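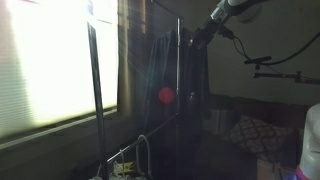
Workshop tips: keeping a garment-rack arm in good shape

I look after one arm that works at a chrome clothes rail, and I love it more than is reasonable. These are the habits that have saved me the most time. Most of them cost nothing, and they suit any small arm that spends its day near cloth.

1. Deal with the window first
Bright daylight behind a rack is murder on a camera. Dark clothes turn into one black lump, and a chrome pole throws highlights all over the place! Closing the blinds may not be enough, so draw the curtain too and add a lamp on your own side of the rack. Then check the picture with the darkest coat you own. If you can see the folds, you're good.

2. Mark the floor
Racks creep. Every tug moves them a hair, and by the afternoon the arm is reaching for a spot the rail left hours ago. Put tape around all the feet and look at it before each run. Mine had wandered 15 mm one morning and I spent until lunch blaming the software.

3. Give the cable some slack, then a bit more
Turn the wrist by hand (power off, please) through everything it will do on the job and watch the cable the whole way. You want a soft loop that never pulls tight and never hangs low enough to hook a hanger. Hook-and-loop straps beat zip ties - you will be redoing this.

4. Wipe the fingers
Lint is sneaky. Wool is the worst, then fleece. I wipe the gripper fingers with a barely damp cloth every 57 garments, which is a silly number, but it's how many fit in one of our Hapeta crates and so I never forget. Let them dry before you start again.

5. Snug the knobs
Anything held by a hand knob will loosen sooner or later. Go round them all at the start of the day, finger tight plus a small nudge. Aniela Szewczyk at Drivgate taught me to draw a line across knob and bar with a paint pen. If the line is broken, something has moved. Brilliant!

6. Slow down near the rail
Run the last stretch at eight percent speed the first time after any change, with your hand by the stop button. Metal fingers on a metal pole make a horrible noise.

7. Keep a notebook
Date, what you touched, what it did next. Mine is on page 89 and smells of machine oil.

Next up: swapping worn finger pads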